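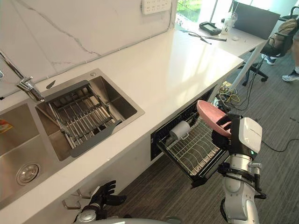 Workshop Weighing > Floor and platform scales > Corner trimming a Berkar platform, who's done it?

tarebutton
Posts: 20
Hello all! I've bought my first proper platform scale and I'm far too pleased with it. It's a Berkar, low mild steel deck with a ramp on one side, a load cell under each corner and a junction box let into the side. It came out of a seed merchant's at Korthorpe that was closing down. The indicator isn't the original, it's a Dong with the big red digits, and I love it.

Problem is the corners don't agree. I've got a 20 kg cast iron test weight and if I put it in the middle I get 20.00 every time, lovely. Front left and back left are both fine. Back right reads a touch high and front right reads low, 19.92. I've cleaned under it, nothing trapped, and the deck isn't touching the floor anywhere that I can find.

There are trimmer pots in the junction box, one for each cell. Do I just get a small screwdriver and go for it? I mix my own casting plaster in big tubs and push them wherever they'll go, so they're never in the middle.

hopperfed
Posts: several hundred
Oh nice, those Berkar decks go on for ever. We had one in the yard that got driven over by a forklift twice a day and it never lost its temper.

Before you touch the pots, level it! Wind the feet until the bubble is central and then check that every foot is carrying. You want to try and turn each one by hand with nothing on the deck. If one spins freely it's only along for the ride, and that corner will read low. I'd put money on your front right.

nettweight
Second the feet. Third it as well if I'm allowed. A deck rocking by the thickness of a beer mat will give you exactly what you've described, one corner low and its neighbour a bit out. Also look at the cable where it goes into each cell. Mice like them.

oldbalance
I'd go the other way. Feet first, yes, five minutes' work, but people on here treat the trimmers as if they were wired to a bomb. They're there to be used. Second-hand platform, indicator swapped, moved from one building to another: it needs trimming whatever the feet say. I've done loads and the feet were to blame in very few of them.

hopperfed
Respectfully, no! If you trim out a fault in the feet you've baked it in. Move the scale across the room and you're back to square one, except now the pots are wrong too and you don't know by how much. I've been called out to scales where somebody had wound every pot to its stop. Lovely platforms, all of them, and it took most of an afternoon to get each one back to sense.

oldbalance
Which is why I said feet first. We're agreeing, you're only doing it louder.

tarebutton
This is brilliant, thank you both. I'll do the feet tonight. What order do people do the trimming in, if it comes to that? The sheet inside the junction box lid has gone brown and I can only read the word Lullovska and a phone number with not enough digits in it.

crate_and_pan
Lullovska made the junction boxes for a fair few of the platform makers. Good boxes! Proper glands, and the pots are multi-turn so you won't overshoot. The way I do it:

Write down what every corner reads before you start. On paper, with a little sketch, front marked.
Let the indicator warm up. I give it a cup of tea and then another cup of tea.
Zero it, put the weight over one corner, note it, take it off, let it come back to zero. Go round all of them like that.
Pick the lowest corner and leave its pot alone. Bring the others down to match it.
Go round again. They affect each other a bit so you'll be chasing it, and by the time you've been round 3 times it should have settled.
Then recalibrate the whole thing with the weight in the middle, as your span will have dropped.

Put the weight the same distance in from the edge each time. I chalk a cross on the deck at each corner.

nettweight
Good list. Only thing I'd change is the weight. 20 kg is light for a deck that size, and you'll see the corner error much more clearly with a heavier load. Have you got anything you can stack? It doesn't need to be certified for matching corners, it just needs to be the same lump every time. I used a car battery in a washing-up bowl for years.

tarebutton
I've got 8 bags of plaster and a very willing back.

oldbalance
Bags sag and spread. You'll be measuring where the bag slumped to. Find something solid.

crate_and_pan
I don't mind bags if they're in a rigid crate. Small crate, strap it, lift it with a mate. Works a treat.

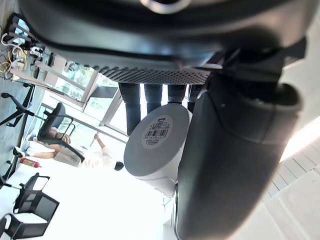 Barcode label on the end of the cylinder

tarebutton
Right, an update, and I'm grinning. Three of the feet were carrying properly and front right was hanging in the air, so hopperfed wins the first round! I wound it down until it bit, locked the nut and went all round again. Front right now reads 19.98. Back right has come down to 20.00 without my touching it, which I didn't expect at all.

So what's left is 0.02 on one corner. The display goes up in steps of 0.02 so it's a single division. Would you leave it?

hopperfed
Leave it! Leave it and go and weigh things. One division on one corner with a second-hand deck is a cracking result. Put the lid back on that box with fresh silica gel inside and don't open it again unless you have to.

oldbalance
I'd trim it. You're one division out with 20 kg on. Put a full tub on that corner and you might be several out, and that's plaster, where the ratio to water matters. At least test it heavy before you shut the lid.

nettweight
With oldbalance on the heavy test, with hopperfed on the silica gel. Corner error usually grows with load, so you can't tell from a light weight whether it's just the display teetering between two steps. If you can turn on a finer resolution in the Dong's setup menu, do that while you're testing. On mine it's a long press on the zero key during start-up, but mine's an older one so it may be somewhere else on yours.

tarebutton
Long press worked! I've now got an extra digit flickering away like mad. Front right is showing 19.984 or so when it calms down. So not teetering, properly a bit low.

Borrowed a stack of kerb stones from next door and strapped them in a crate as suggested. With those on, front right is 2 divisions low against the middle. The other corners are all within one.

oldbalance
There you are then. Small screwdriver.

hopperfed
Fine, fine. But mark the pots' starting positions with a dab of paint pen, and count your turns! And front right is your lowest, so that's the one you don't touch. Bring the rest down to it.

tarebutton
Done it! Twice round and then a third for luck. All corners agree with the kerb stones on, and the middle agrees with them too once I'd redone the span. I've just been pushing the crate about the deck watching the number not change. Could do it all evening.

crate_and_pan
It's the best feeling, isn't it? I still do that with mine. Check it again in a couple of weeks once the feet have bedded in, especially if it's on a painted floor.

grainloft
Sorry to jump in on this one, but is it all right to use a scale like that for selling by weight after you've trimmed it yourself? I've got a similar deck and was going to sell bird seed off it.

nettweight
Different matter, grainloft. For selling to the public it has to be an approved type, and if you adjust it, it needs verifying again before you trade on it. Ring your local trading standards and ask, ours were very friendly. For weighing your own mixes, crack on.

tarebutton
Mine's only ever going to see plaster. Next job is the ramp, it's got a rust hole by the hinge. Anyone used filler on one or is it a weld?

hopperfed
Weld. New thread please, with the thickness of the plate!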